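Notebook, February

Equipment wish list, second pass

Sat down after lunch with cold coffee and the spreadsheet and tried to get our buying plan into a shape I won't be embarrassed by in a month. The first pass was mostly me typing in things I'd like to own. This one has to fit the money we have left, so please scribble on it if you disagree with anything!

Where we stand: the bedroom setup is eating more gripper time than the kitchen one ever did. I planned the whole year around cups and bowls and boxes (nice, stiff, polite objects) and now most of what we care about in the guest room job is soft or stringy. Pillowcases, bathrobe belts, and above all charging cables. I budgeted nothing for cables. Zero. I had one line called "misc. fingers" and felt pretty good about it.

So, fingers first. The set we run now is fine on a remote or a handset, but with cable I can't tell from the motor current whether we're holding one strand or six, and I end up squinting at the video like everybody else. Flosis sells a padded fingertip with a pressure sensor in it, and their quote is $901 for the pair, mounting hardware included. I also looked at Cimano, who are cheaper, but theirs need a separate little signal box and I'd have to find a place for it on the wrist. There's already enough wire up there. I'm leaning Flosis and I'd like to order before the end of the month, because they told me some 30 working days for delivery and that already puts us well into spring.

The bedside table is the case I keep coming back to when I argue with myself over this. It's a small round top with a rim, there's a phone on it with its own coiled cord, and the bundle we want is a mess of cable with adapters hanging in it. Grab the bundle and the adapters swing wherever they like.
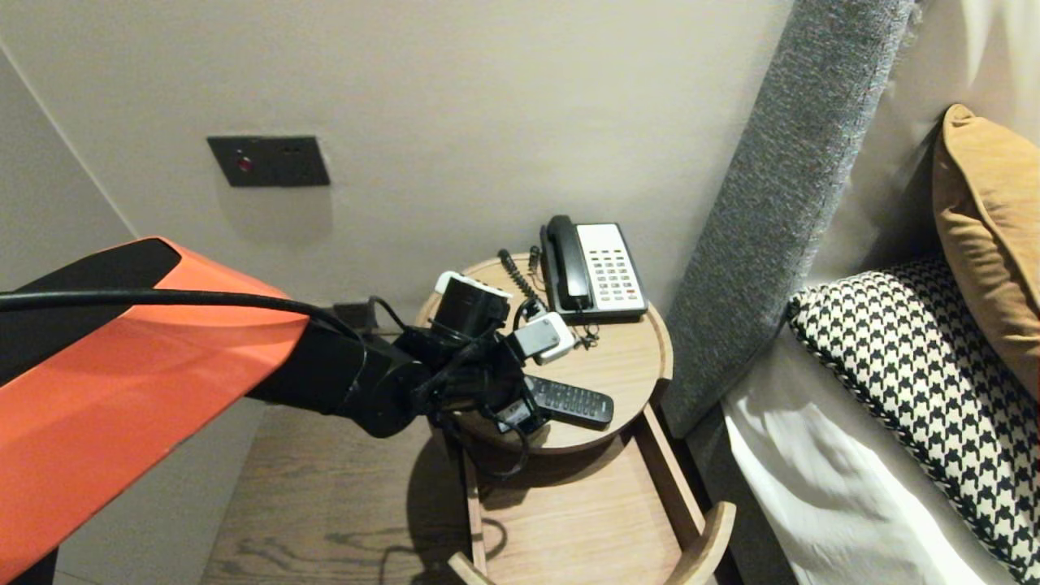
What I want to buy, in order

1. Sensing fingertips, Flosis, one pair. See above. If only one thing on this page gets approved, make it this one.

2. Spare cable harness for the arm. We run ours along the top of the shell and down to the wrist, and every time I watch it bend there I wince a little. Tekleab can make one to our length if I send them a drawing. I haven't sent them a drawing. (Doing it tomorrow morning, I promise.)

3. Props. This sounds silly but it adds up – phones, remotes, adapters, more charging cables in different thicknesses. I'd like two of everything so a broken one doesn't stop us for an afternoon. Thrift stores are fine for the phones. Buy the cables new.

4. A second table, different height, square top if we can get it. I don't trust anything we've tuned on just one piece of furniture.

5. Wrist camera from Pidari. Want it badly, can't justify it yet. Moving it to the summer list unless the fingertips come in under quote, ha.

Things I took off: the mobile base (way too much money, and we'd need a bigger room to enjoy it) and the second arm. I still think we'll want the second arm for untangling. Holding a knot with one hand and picking at it with the same hand is a rough way to live. But that's next year's fight.

Open bits: ask Flosis if the pads can be replaced without buying the whole fingertip again. Check who pays return shipping if the mount doesn't fit our wrist. Measure the wrist again anyway, my old numbers are in pencil and I can't read one of them.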